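Florkura: Teaching Two Arms to Put Memory in an Old Computer

Project report, spring term
Ustyna Sirko

I should say at the start that I had never built anything bigger than a birdhouse before this project, so if some of what follows seems obvious to you, please be patient with me! I named the project Florkura back in the planning stage, when it was supposed to be a plant watering machine, and the name stuck long after the plants were gone.

The goal was to get two robot arms, working over one table, to do small repair jobs inside a desktop computer: pick up a part from a tray, carry it over to the case, and press it in where it belongs. I did the work in the Farnthorpe shared workshop, which let me keep a corner from March on. My budget was 800 dollars for everything apart from the arms themselves (those came with the corner, luckily for me), and I finished with 40 dollars left, most of which went on pizza for the people who helped me lift the table.

The first thing I learned is how much the table matters. I began on a folding table, and every time an arm stopped quickly the whole thing shivered and the next move landed a little off. The slatted aluminum one fixed that. You can bolt things anywhere along the slots, and when I changed my mind about where the tray should go (I changed it a lot) I only had to loosen the bolts and slide it along.

The tray took me the longest. I drew it in a program called Jadel, printed it, hated it, and drew it again. The early one had slots so snug that the gripper pulled the whole tray up along with the part. The later one has taller posts and a looser fit, and the parts sit up high enough for the fingers to get a proper hold.

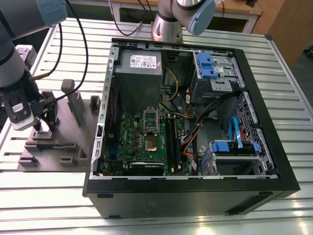
Laying the computer on its side made everything easier, and I wish I had tried it weeks sooner. I had been standing it upright like it would be under a desk, and asking an arm to push a part in sideways is a mean thing to ask. With the tower lying down, the motherboard faces up and the arm can come straight down on it. The trouble is the cables. They flop wherever they like, and a program that worked fine in the morning could snag on a loose wire after lunch. I ended up writing a "look first" step, where the arm stops above the case and checks the way is clear before it goes any lower.

For the speed settings I started from a value of 3000, which I found in the notes left by the last person to use the corner, and I cut it down until I stopped flinching. The people at Tuominen, the little repair shop down the street, gave me a box of dead machines to practice on, so I could make my mistakes on boards that were already past saving. I made plenty.

Picking up a part now works nearly every time. Pressing it all the way in is still hit or miss, and I think the arm needs some way to feel how hard it is pushing. Next term I'd like to add that, and also tidy up my code, which is one very long file with comments like "fix this later" all through it.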